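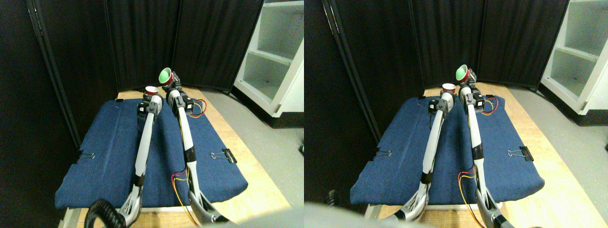 *Les deux gobelets, le rouge et le vert.*

Le stade de Podcombe comptait 1 151 places et il en restait 51 de vides quand Lebrun sortit du vestiaire. Il avait mal au genou depuis novembre. L'entraîneur le savait et l'avait quand même mis sur la feuille, avec le 6.

-- Tu joues derrière les deux attaquants, dit Huet. Tu ne cours pas après Dorneck.

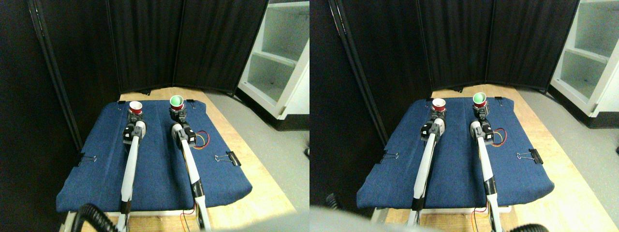

Dorneck était leur meneur. Deux ans plus tôt, il jouait encore ici et partageait la chambre de Lebrun en déplacement. Ils ne s'étaient pas reparlé.

À la mi-temps, Podcombe perdait d'un but. Huet remplaça l'ailier et ne cria pas. 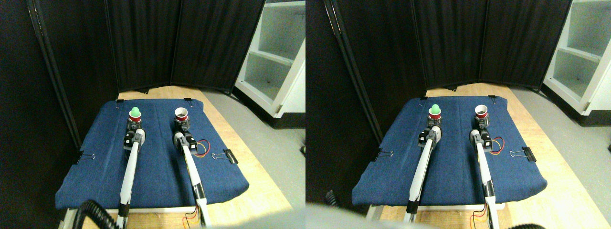
**Sylvain Vidal**
*Auteur*

Lebrun égalisa de la tête, sur corner. Ensuite il courut après Dorneck, malgré la consigne, et lui prit le ballon au milieu du terrain. La passe fut bonne. L'avant-centre marqua, puis encore une fois dans les dernières minutes. 3 à 1.

Dorneck l'attendait près du car.

-- Ton genou ?

-- Ça va. 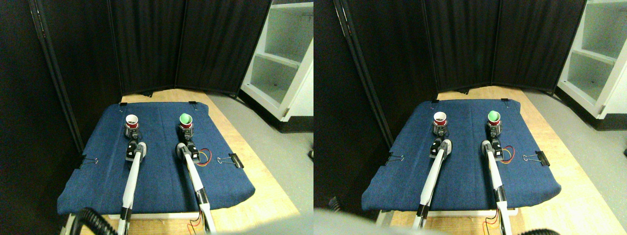 ## Le retour

Lebrun rentra à pied, son sac sur l'épaule.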